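The Front Room at Zillia, February

The apartment on the second floor at Zillia came with a front room, and the front room came with opinions. It wanted to be a parlor. We wanted somewhere to put our feet up. Four months and 306 dollars later (not counting the sofa, which I refuse to count), this page is where the argument stands.

Most of the gallery for this room is about the table, because most of life in this room is about the table. We got it from Juten, a secondhand place out past the rail yard with one working light and a very firm policy on returns. The tag said dining. The legs said otherwise. We have never eaten a proper meal at it, though plenty of toast has passed through.

It was supposed to be the nice surface. I had plans for a bowl of lemons. I bought the lemons, even, and they went into the fridge, where they remained until they were more of a science project than a centerpiece.
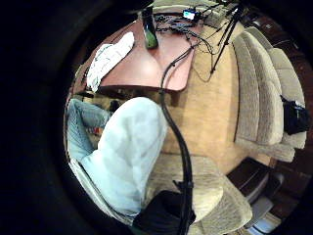

The trouble with a nice surface is that it is also a surface. Anything carried into the room gets set down there "for a second," and a second in this household can run to several weeks. A cloth comes out to wipe something and stays on as a resident. Cables are worse. They arrive one at a time, each with a perfectly good excuse, and by the end of the month they have formed a union.

I did try a system. Dewan sells a cord organizer, a sort of long box with slots, and I read every word of the instructions. It held everything beautifully until somebody needed to plug something in. It now holds takeout menus, and it is excellent at that.

A few notes for those who wrote in after the last gallery:

The wood. Reddish brown, and shinier than I would have picked. It shows every fingerprint and reflects every lamp. Two coats of Zirolum paste wax are my own fault.

The carpet. Beige, and it stays, by order of the lease. I have made my peace with it - or at least I have stopped bringing it up at dinner.

The sofa. Also beige. People ask if we matched it to the carpet on purpose. We say yes. The speckle in the fabric does a lovely job of hiding crumbs, see toast, above.

The lemons. Gone. Please stop asking.

Next up is the hallway, which has one hook, three coats and no natural light. I am told it has potential, mostly by the person who hung the hook.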